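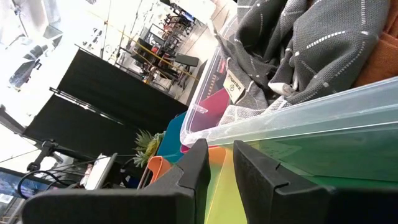
Davotia School History Group
Minutes of the meeting held on 18/02/2023 in the old infants' classroom

Present: nine members. Apologies were received from two.

1. Minutes of the last meeting
The November minutes were read and approved with one correction. The bell was bought by the parents, and not by the school board as recorded.

2. Matters arising
The county has replied about the missing log book for the years after the fire. They do not hold it. A second letter will go to the diocese, as the school was under the church until the new building opened.

The Cesaseck Road residents asked whether the boundary stone could be moved to the school gate. The group has no objection but does not own the stone. The secretary will tell them to write to the township.

3. Accounts
The balance stands at $1,193. Payments since the last meeting were $80 for acid-free folders and $539 to Mertens for binding the first three admission registers. Members who had seen the registers were pleased with the work, though the spine of the second has the wrong closing year. Mertens will correct it at no charge.
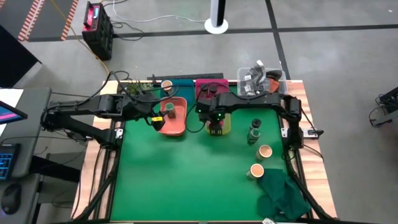

Minutes taken by Sorcha Hegarty, Secretary

4. Admission registers
Indexing of the first register is finished. It holds 962 names, counting children who left and came back as one entry each. Spelling has been kept as the head teacher wrote it, with the modern form in a second column. It was agreed to carry on in the same way with the second register.

There was some discussion about the "reason for leaving" column. A few entries mention illness or family trouble, and two members felt these should stay out of the printed index. Others thought that anyone looking for a grandparent would want to know. Agreed to leave the column out of print and make it available on request.

5. Classroom photographs
The Sovwood family has lent an album from the school's first ten years. Most of the prints show whole classes on the front steps. Three show the inside of the upper room before the partition was taken out – these have not been seen before and settle the question of where the stove stood. The album must go back by the end of the spring term. Scanning will be done at the library.
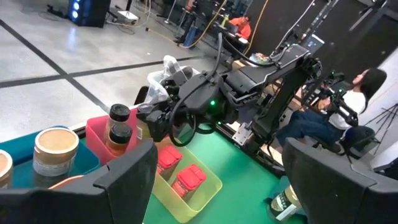

6. School kitchen display
The display on school dinners will go in the corridor case once the map exhibit comes down. The group has the 1950s menu book, two serving spoons and the cook's order pads, but little to show how the dry goods were kept. Small things should be grouped in trays and bins, the way the lidded jars stand in a blue tray with the black-capped spice bottles in a pink bin next to it, so that each group can share one caption card. Captions are to be no longer than forty words. Former pupils will be asked for their memories of the dining hall through the newsletter.

7. Reunion
The hall is booked for the second Saturday in June. Tea will be served at three. Name badges are to show the years attended, as last time a number of people could not find their own class. Roll call by decade was popular and will be repeated, but before the speeches.

8. Any other business
A former pupil has offered a desk with its inkwell. Accepted with thanks, provided it can be delivered.

The lock on the archive cupboard is stiff. Please do not force the key.

Next meeting: same room, 10:30 a.m., date to be sent out with the newsletter.

The meeting closed at 12:15 p.m.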